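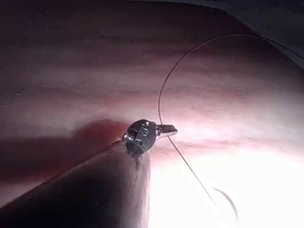 Some notes on the vinyl cut of the new Kurkel album, Trotach, for those who asked why it runs to four sides. The total is 3779 seconds, a shade under 63 minutes. On a single LP that means more than 31 minutes a side, and the bass on this record won't allow it. Cutting is fine mechanical work in a soft surface, and the head isn't so far from that surgical instrument with its steel wrist joint and little metal jaws: a lot of bulk behind a very small working end. What the working end can do sets the limits for everything else.

Four sides gives an average of 15:45. The real figures vary, as the tracks don't divide evenly. Side C is the longest because the title piece can't be split and has the two-part drone in front of it.

Levels. Lucienne Guillot cut at a moderate level throughout. There was room for more on A and D. She left it alone so that the listener doesn't have to reach for the volume when changing sides. I agree with this. I have records where side two is plainly louder than side one and it annoys me every time.

Bass. Everything low was summed to mono before it went to the lathe. The digital version keeps its wide low end, which you'll notice on headphones in the opening track and hardly at all on speakers. The two versions therefore have separate masters. The vinyl one also has no limiter on it.

Sibilance. There are voices on only one track, the chant on side B, recorded by Maysoun Yammine in a stairwell with one microphone. The s sounds were sharp on the first test cut. A de-esser took care of most of it, and the track was moved from the end of the side to the start, where the groove passes the stylus faster and treble comes through cleaner.

So the running order on vinyl differs from the digital one. The chant is track 7 on the download and opens side B on the LP. The sleeve lists the vinyl order. If you rip the record and tag it from the download you'll get it wrong.

Test pressings. The first set had a tick on side C, once per turn, for most of a minute. Same place on every copy we tried, so it was in the metalwork and a new stamper was made. The second set was clean apart from a bit of surface noise in the lead-in of side A, within what I'd call normal.

The drone is the hard part of any pressing like this. It's quiet, it's steady and it hides nothing. A guitar record would have covered that tick completely. When checking a test, start with the quietest two minutes on the record – if those are all right the rest usually is.

Sleeve. Zaugg did the layout, as on the last one. Matt board outside, plain white inners with poly lining. The earlier Kurkel LP came in printed card inners, which look good and shed paper dust into the grooves. I asked for the lining and got it.

The symbols round the edge of the back cover are his own and don't come from any existing alphabet. I've been asked this twice. They match the scratchings in the run-out, one per side.

Format details: 2 x 12", 33 rpm, black only. No coloured edition is planned. The Orkley cassette uses the digital master and the digital running order, with the split after track 4.

Playback. If side C sounds dull towards the centre, check the alignment of your cartridge first and then the tracking force. I had mine set nearly half a gram light and blamed the cut for an evening.

The download comes as 24-bit files at the session rate. Nothing was raised to a higher rate to make the number look better. The copies are due back from the plant in January and I'll post the run-out markings once I have a finished one on the deck.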